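The Floor Report: What the arms are doing to lunch

By Emrys Nicholas

Those of you on the Grerkport side have had two-armed colleagues since spring, so you can skip ahead to the part about parking. For everyone at the Mulard building, the packing benches are next, and I have been asked to write something reassuring. I've also been asked to keep it short, and I will manage one of those.

The facts first. Two benches on the east wall go over to robots in November. They will do the small-parts kits, the ones with the hinge, the screws and the folded instruction sheet that has never once been folded the same way twice. Large kits, returns, anything fragile and anything with a handwritten note on it stay with people. No one is losing a job over this, and that is in writing, on paper, in the binder outside the break room. Go and read it. The binder is the green one. The other green one is fire drills.

What does change is the shape of the day. I spent a Thursday at Grerkport following the kitting crew, and the first thing I noticed was how much walking had gone away and how much looking had replaced it. People used to stand at a bench and pack. Now one person minds 3 benches, tops up the trays, clears the jams and presses a button marked Resume with an expression I can only call parental. A good shift turns out 1,000 kits. A bad one turns out 80 kits and a long conversation with Tuncer, who hold the service contract and have the cheerful hold music.

The second thing was the quiet. A packing bench is where you learn who is getting divorced and whose kid made varsity. If you put people three benches apart, you find out by email, or you don't find out. Grerkport got around this by moving everyone's break to the same time, which had been declared impossible for as long as I've worked here and took one afternoon to arrange. We will be doing the same. Lunch is at noon. All of it, all of us. Please be kind to the microwave.

Then there's the money question, which I heard 2 minutes after the first rumor went around. Bench minders move up one pay step after training. If you would sooner stay on large kits, you stay on large kits at your current step, and your annual raise works the way it always has. I asked if "minder" could be changed to a word that sounds less like daycare. It is under review. Send suggestions, and please bear in mind that they have to fit on a badge.

Training runs in the old sample room and starts in simulation, so you can drive the arms into things without anybody filling out a form. It looks like a video game made by people who were strictly forbidden to make it fun. You get a table, a pair of arms and a room with a wood-look wall, and you practice reaching until you have stopped apologizing to the software. The program is called Brisutetti. I don't know why, and the manual is no help. Sessions last an hour, in pairs, on the clock. The sign-up sheet is on the sample room door, and writing your supervisor's name on it for a joke has already been done. 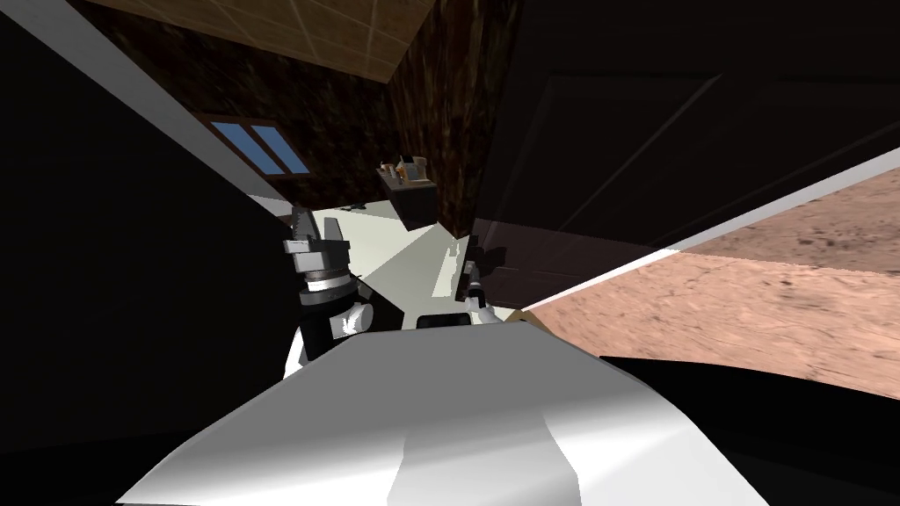 Fabrice Roussel wrote in after the last issue to say that the arms don't bother him nearly as much as the word "freed." He has been freed from tasks four times in his career, by his own tally, and each time the freedom came with a new spreadsheet. He would like it noted that he enjoys packing small kits, that he is fast at it, and that he does his best thinking around the hinge. He'd also like one bench left alone, with a stool, for anybody who wants an hour of it.

I took this to the Monday meeting expecting a short no. What I got was a long maybe. One manual bench stays through the winter, officially for overflow, and there will be a rota for it. Fabrice, the stool is your problem.

As for parking: the delivery truck needs the four spaces by the loading dock during installation week, starting at 6 a.m. Use the back lot. Yes, the one with the geese.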